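This folder holds the guest room section of the Felanley housekeeping records. It covers the collection of litter from bedroom floors and should be read with the Briklow linen notes, which are kept separately.

## Contents

- `rooms/` – 914 records, one for each room visit
- `notes/` – remarks entered by the housekeeping office
- `terms.md` – agreed names for furniture and waste

## Scope

A record concerns loose waste on the carpet: wrappers, packets, drinks bottles and paper bags. Bed linen, throws and cushions are outside its scope, as are telephones, cables and other belongings left on the furniture.
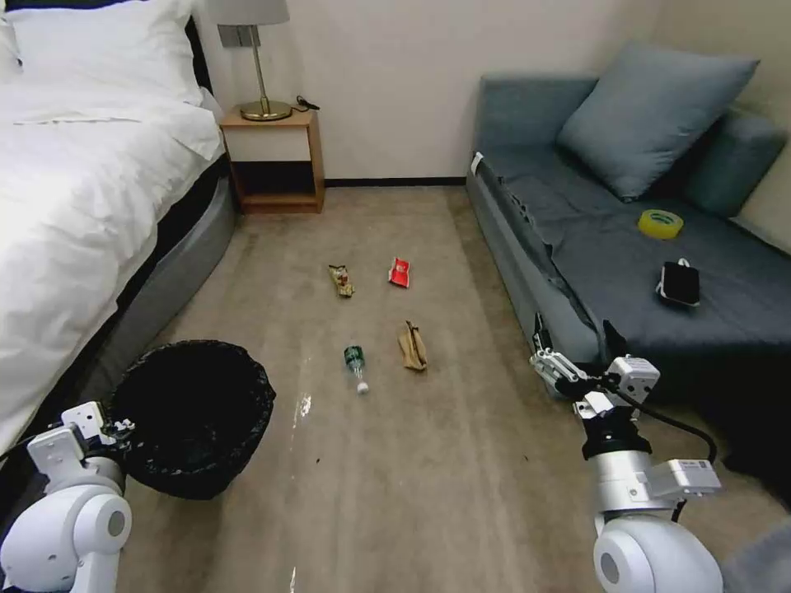 Bedside end of the room, with snack wrapper and black bag:

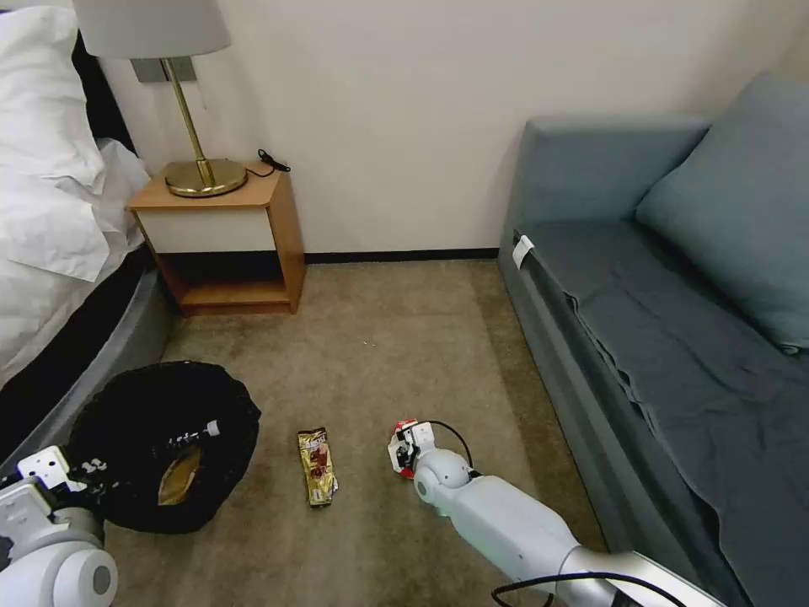 ## Query

**How should a bottle be entered if it still contains liquid?**

Enter it as `bottle_full` and leave the `bagged` field blank. The contents are to be poured away in the bathroom before the bottle goes to recycling, and the entry is then amended by the office.

## Known gaps

- 4 records from the Eberhard wing have no room number.
- Paper bags were entered as `paper` until March and as `bag_paper` from then on.
- The 2 Retholm suites use their own waste terms and have not been merged.

Corrections should be sent to the Felanley housekeeping office, quoting the record number.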